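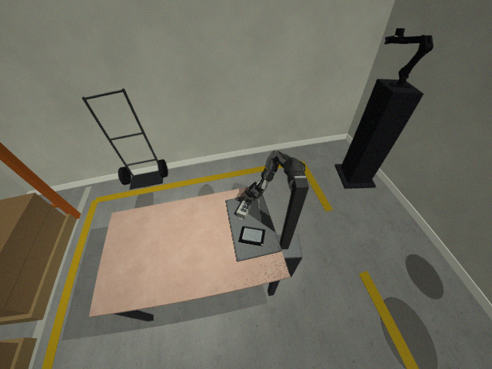

Figure 3. Rendered view of the table, with the dark gray mat and black-framed device at its right end.

4. Volume Estimates for Slow Leaks and Their Effect on Assessed Penalties

4.1 Scope

The previous section dealt with sudden failures, where the start of the release can be read from a pressure record and the end is fixed by the closing of a valve. Slow leaks are harder. The start is not recorded, the rate changes over time, and a large share of the product may never reach the surface. Under a per-barrel penalty schedule, each of these unknowns carries a direct cost to one party or the other, and the choice of estimating method can matter more to the final figure than any dispute over fault.

We consider buried crude lines with a history of pinhole corrosion leaks. The records come from the Trondcombe gathering system and the Davness terminal line. Both operate at moderate pressure, both carry a light crude with little water, and both were metered at each end through the period of study. Offshore releases are left out. The methods used there depend on plume imaging and surface sheen, neither of which applies to a line under several feet of soil.

The data set holds 88 closed leak files. A file was kept if it contained a repair report, a soil survey, and meter records reaching back at least 200 days before discovery. Files in which the parties settled on a volume without stating a method were dropped, as were files in which the pipe section had been scrapped before the hole could be measured.

4.2 Methods compared

Three methods appear often enough in the files to be compared.

The first is meter balance. Volume in at the upstream station is set against volume out at the downstream station, corrected for temperature, pressure, and line pack. The difference over the assumed leak period is taken as the volume lost. The method is simple and uses records that the operator must keep in any case. Its weakness is that the loss from a pinhole is usually smaller than the combined error of the two meters. A steady meter bias of the same sign as the leak cannot be told apart from the leak itself. Where a meter was proved or replaced during the period, the balance has to be broken into segments, and each segment carries its own bias.

The second is orifice calculation. The hole is measured after the pipe is cut out, and the flow through it is worked out from the line pressure, the fluid density, and a discharge coefficient. The rate is then multiplied by the assumed duration. The measured hole is the hole at its largest. If the final area is applied to the full period, the result is an upper bound, and it should be reported as one. Many of the files report it as a best estimate instead. The soil outside the pipe also restricts flow, and an equation written for discharge into open air will overstate the rate in tight clay.

The third is soil inventory. Borings are placed on a grid over the affected area, samples are tested for petroleum content, and the mass in the ground is found by interpolation between borings. Product recovered from trenches and sumps is added, along with an allowance for evaporation and biological loss. This is the only one of the three that does not need a duration. It needs a good survey, however, and surveys are often designed to find the edge of contamination so that digging can be planned. Such a survey puts many borings at the margin and few at the center, where most of the mass lies.

4.3 Treatment of duration

Duration enters the first two methods directly and is the largest single source of disagreement in the files. Operators tend to start the clock at the last clean line patrol. Agencies tend to start it at the last passing pressure test, which may be years earlier. Both positions have some basis. A patrol finds only what has reached the surface, so a clean patrol does not show that the line was tight. A passing test does show that the line was tight on that date, within the sensitivity of the test, but it says nothing about the following months.

We used a growth model in place of a fixed start date. Hole area is taken to grow from zero at a constant rate of radius increase, so that area rises with the square of elapsed time. With the final area known from the cut-out section and the radius growth rate taken from wall-loss readings on the same joint, the start date follows. Under this model the total volume is one third of the value given by applying the final area across the whole period. The factor comes from the integral and does not depend on the growth rate, as long as line pressure is held constant.

The assumption of constant radius growth is open to question. Erosion by the escaping fluid could speed up growth once a hole has formed, and scale or wax could slow it. Shirazi raised this point during review of an earlier draft and suggested that the model be run with linear area growth as a check. In that case the factor rises from one third to one half. We report the first form throughout and treat the second as a sensitivity case.

4.4 Results

The three methods seldom agreed. Meter balance gave the widest spread, and in a number of files it returned a negative loss, meaning that the downstream meter had read higher than the upstream meter while the line was known to be leaking. A negative result cannot be used in a penalty calculation, and in practice it was set aside by whichever party had produced it. Discarding negative values while keeping positive ones biases the method upward across the set as a whole. We kept them.

Orifice calculation with the final area gave the highest value in most files. Once the growth correction was applied, the results moved toward the soil inventory values, and for leaks in sandy soil the two were close enough that either could be defended. In clay the corrected orifice value remained high. We attribute this to back pressure from the soil, which our calculation does not include.

Soil inventory gave the lowest value in most files, and its error was strongly tied to boring layout. In 7 files the survey had been repeated by a second contractor with a regular grid. The repeat survey found more product in every one of these. The added mass came almost entirely from the center of the affected area, at depths between the pipe and the water table. On this evidence, we would not accept a soil inventory drawn from an edge-weighted survey as anything more than a lower bound.

The Hassanpour method, in which the orifice and inventory results are combined with weights based on stated error, performed well where both inputs had been prepared with care. It performed poorly where one party had stated an error that was too small. The weights then favored the overconfident figure, and the combined result was little better than the worse of its two inputs. The method has no internal check against this. A simple remedy is to set a floor on the error that may be claimed for each input, based on the spread observed in closed files of the same soil type.

The Camomen software package was used for all inventory interpolation. Its default setting smooths across gaps between borings and can fill an unsampled center with values taken from the margin. We turned this off and treated unsampled cells as missing. Readers who work from older reports should check which setting was used, as it is rarely stated in the text and can be found only in the input file.

4.5 Effect on penalties

A penalty based on volume has two parts that respond to the estimate in different ways. The per-barrel part scales directly. The tier part does not - a release is placed in a class by volume, and each class carries its own base amount and reporting duties. A modest change in the estimate has little effect on the per-barrel part but may move the release across a class boundary, with a large jump in the total.

Several files in the set fell close enough to a boundary that the three methods placed the same leak in different classes. The dispute in these cases was nominally over volume, yet the evidence offered by each side was aimed at the boundary. Surveys stopped once enough product had been found, or once it seemed that enough would not be found. This is a reasonable use of money by a party to a dispute, but it leaves a poor record for anyone who later wants to know how much oil was lost.

A schedule with a continuous rate would remove this effect. Short of that, the class could be assigned from a stated range, with the lower class applied only if the whole range falls below the boundary. We tested this rule on the full set. It moved more files up than down, as expected, and it gave operators a reason to narrow their range by better survey work. Its cost falls mainly on small operators, who are less able to pay for a second survey, and a reduced boring grid for short lines may be needed.

4.6 Limits of the comparison

No file in the set has a known true volume. All statements about bias are therefore statements about one method compared with another, and agreement between two methods may reflect a shared error. The corrected orifice value and the soil inventory do share one input, the density of the crude, though its effect is small next to the other terms.

Both systems carry similar product at similar pressure. The growth model should not be applied to gas lines, where the flow through the hole is choked over much of the pressure range, or to heavy crude, which may seal a small opening when the line cools. Lines with active leak detection were not represented, and leaks found early by such systems may still be in a stage of growth that the model does not describe well.

Allowances for evaporation were taken from the original files without change. They vary widely and in most cases no source is given. A leak that stays below ground loses little to the air until the trench is opened, so the allowance should depend on the time between excavation and sampling. That interval is recorded in only part of the set, and the question is taken up again in Section 6.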